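Softener settings, second pass

Print this page | E-mail this page

The first post on the water softener covered the plumbing: bypass valve, drain line, air gap. I left the controller on its factory settings for the summer and only got around to the programming in August. What follows is mostly a record for myself, so that I don't have to work it out again when the clock loses its memory.

Sarnareck gets its water from wells, and the water is hard. The Bateo drop kit gives fifteen grains per gallon at the kitchen tap. I ran it again on a sample from the outside spigot, which is upstream of the softener, and got the same result. The utility's own sheet gives a range wide enough to be useless for programming. If you are on the Fleury main, don't assume my number applies to you. It draws from a different well field.

The symptoms were the usual ones. Scale on the kettle element, a crust on the shower head, soap that would not lather. White cotton suffers the most, because detergent combines with calcium and some of what forms stays in the weave. It dulls the color and stiffens the cloth, and adding more detergent mostly adds more residue.

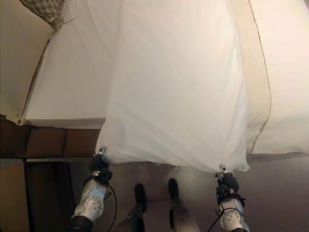 Thin white sheet against the light.

The controller is a Tasine, the metered kind. It counts gallons and regenerates when the resin has used up its programmed capacity, less a reserve. It wants four things from you: hardness, capacity, salt dose, and time of regeneration. The manual explains how to enter each of them and says very little about how to choose them.

Hardness is simple. Enter the measured value, and correct it upward if there is dissolved iron. There is no iron here that the kit can detect, so I entered the reading as is.

Capacity and salt dose have to be set together, and the factory setting is not great on this point. A bed of resin does not have one capacity. The more salt you use per regeneration, the more capacity you restore, but each added pound restores less than the one before it. At the factory dose, mine was programmed for 3,000 grains per pound of salt. At a lower dose, with the capacity entered lower to match, the same resin gives 4,000. The cost is more frequent regeneration, and therefore more rinse water down the drain over a year.

In terms of water, 4,000 grains per pound at my hardness works out to 267 gallons softened for each pound of salt. The factory setting gives 200. I buy salt by the bag and carry it down the basement stairs, so I took the lower dose.
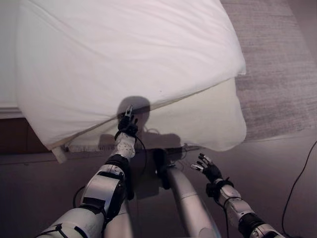

Page last changed: August, after correcting the reserve figure

The reserve is there so that you don't run out of soft water between the moment the meter decides to regenerate and the moment it is allowed to. With 2 people in the house it can be small. I had originally set it to a full day's use based on the water bill, which includes the garden. The garden is on the hard side of the plumbing and never goes through the meter. Taking it out brought the reserve down a good deal.

Time of regeneration is set for 2 a.m. The valve passes untreated water to the house during the cycle, so the hour should be one when no faucet is open. It also should not overlap with a dishwasher on a delay timer. Mine did for the first few weeks, and the glasses came out spotted. I blamed the rinse aid before I thought to compare the clocks.

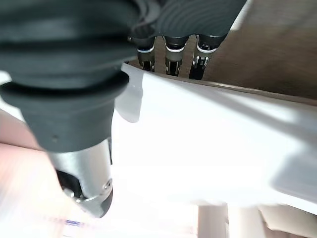 The other adjustment is in the laundry itself. The dosing line on the detergent cap assumes average water, and soft water needs less. I cut the dose in half and got fewer suds left over at the final rinse. Old residue in the cotton does not come out at once. A few hot washes with washing soda and no detergent moved most of it. I would skip fabric softener during this period, since it leaves a coating of its own and you can't tell which one you are feeling.

Still to do: clean the brine tank, check the float height against the drawing in the manual, and retest at the kitchen tap just before a regeneration, when any leakage through the resin should be at its highest. If that reading comes back at one grain or less, I will leave the settings alone. If it is higher, I'll raise the salt dose one step and keep the capacity where it is.

The kit's reagent does expire, by the way. The date is on the bottom of the bottle, under the label fold.

Print this page | E-mail this page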